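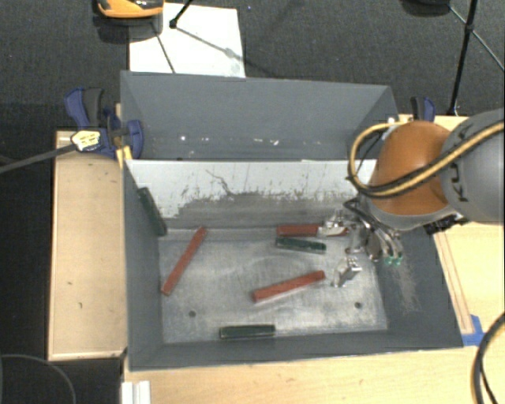
Step 3. Run the bin trial

Before starting, confirm that Steps 1 and 2 (mounting and camera alignment) have been signed off on the bench sheet. The same procedure applies to the Plinow and the Rusel grippers, and the results are comparable only if it is followed without changes.

3.1 Place the red and dark green bars in the front bin by hand. Do not line them up. At least one bar should rest against a wall, as these picks separate the two grippers most clearly.

3.2 Check that the clamps holding the bins are tight and that the cable loop clears the rim of the bin through the full range of travel.

3.3 Load the Quintero controller profile for the gripper under test. Speed is fixed at 72 per cent for all trials.

3.4 Start the run. Each run consists of 16 pick attempts. Record every attempt as clean, slipped or missed – a bar that is lifted and then dropped counts as slipped.

3.5 If a finger touches the bin wall, let the attempt finish and mark it with a W. If the arm stops on a force limit, press hold, raise the arm manually and repeat the attempt once only.

Step 4. Change the gripper

Power down the tool line before undoing any connector. Fit the second gripper, repeat the alignment check in Step 2 and enter the new tool length in the Bemora software. Errors of more than 13 mm at the touch point usually mean that the old value is still loaded.

Completed sheets should be passed to Thitima Boonchu. Questions about controller profiles should be sent to Evangelia Andreadis, extension 344.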